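About Bristley

Bristley is a small company that fixes the plumbing in old houses. We also fix the plumbing in newer houses, but newer houses tend to have plumbing that makes sense, and we get restless.

We started in a rented garage with one van and a telephone that rang mostly for the previous tenant, a dog groomer. For the first year we had more calls about poodles than about pipes. We referred them out politely and picked up two of our longest-standing customers that way, both of whom turned out to have leaking bathrooms as well as untidy dogs.

Our patch is the older half of town and the hill behind it, where the houses were built by people with strong opinions and no tape measure. A typical job has three generations of pipe in it. There is the original iron, the copper somebody's grandfather put in over a long weekend, and a length of garden hose that we don't discuss in front of the children. We have found a shutoff valve behind a built-in bookcase. We have found a shutoff valve under a bathtub, with the bathtub full. One house on the hill had two water heaters, only one of which was connected to anything, and the owners had been descaling the wrong one every May.

What we do

Repairs, repiping, drains, fixtures, water heaters, and the kind of visit where we stand in the basement with you and look up. We don't install pools, hot tubs or anything with colored lights in it. We tried a fountain once. The fountain is fine now, but the friendship is not.

If your house is old enough to have a name, please tell us when you call. It helps us decide how big a flashlight to bring. If you have drawings of the house, we would love to see them, and we will try not to laugh when we find out where the kitchen used to be.

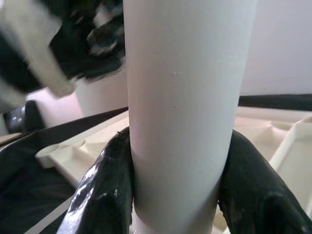 Choosing materials is the part of the job where customers' eyes glaze over, and we have learned to keep it short. You will be asked what you want behind the wall, and you are allowed to say "whatever works." We will then tell you what we would put in our own homes and what it costs, on one sheet of paper. Some people care very much how the parts that stay in view look, and a smooth, pale white tube with a matte surface suits a plain room better than most things in our trade. Some will also spot two tiny marks on the face of it from across the room, and those people should tell us early so we can turn that side to the wall. Everyone else can go and make coffee.

How we charge

By the job, in writing, before we start. If we open a wall and find something dreadful, we stop, show you, and write a second number under the first. You can say no to the second number. We will close the wall again and leave you alone with your knowledge.

We used to charge by the hour, like everybody else. Then we noticed that our slowest days were our best paid, and this struck us as a poor thing to teach an apprentice. The change cost us money for a while. It also ended the business of customers hovering in the doorway looking at their watches, which had been hard on everyone.

There is no call-out fee inside the town line. The hill counts as town, whatever the hill says.

Who we work with

For tile and plaster we send people to Magalhães, two streets over, who can match a wall so well that we once opened the same one twice. Heating controls go to Dekico. They like thermostats more than we think is healthy, and they answer the phone. Our parts mostly come through Ernosska, whose front counter opens at 7 a.m. and whose coffee should not be attempted before 8.

The guarantee

Our work is guaranteed for 10 years. A customer once asked why we didn't make it 40, and the answer is that we would like to be sitting down by then. We do keep a record of every job, with a sketch of where the pipes run and where we put the valve, and we leave a copy taped inside the cupboard under the kitchen sink. Whoever opens that wall in 2075 will at least know which way to turn the handle. We ask that you don't paint over it. About 100 of you have.

Getting in touch

Call in the morning if you can. Between noon and one we are eating lunch in the van and will sound like it. If water is coming through a ceiling, call at any hour, put a bucket under it, and move the piano.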